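### 3.2 Demonstration by hand

Demonstrations were recorded in homes with a pair of hand-held grippers, one per hand, with no robot on site. Each operator completed 11 practice runs before any data was kept. Tasks took place on beds and other soft surfaces, where cloth shifts under contact and small objects are hard to isolate.
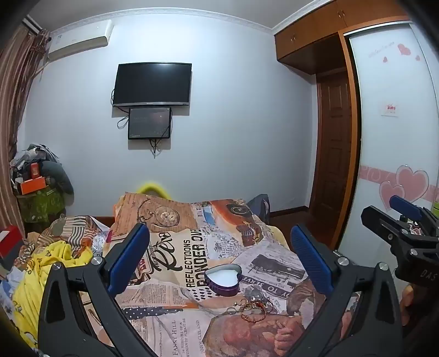

**Figure 2.** Bimanual collection in a bedroom, seen from one gripper.

Operators were told to approach slowly and to close the jaws only after both pads were aligned with the object. Runs with a dropped item were kept if the operator recovered within 5 seconds - all others were discarded. The final Floltport set holds 2,000 runs, each checked by a second reader before training.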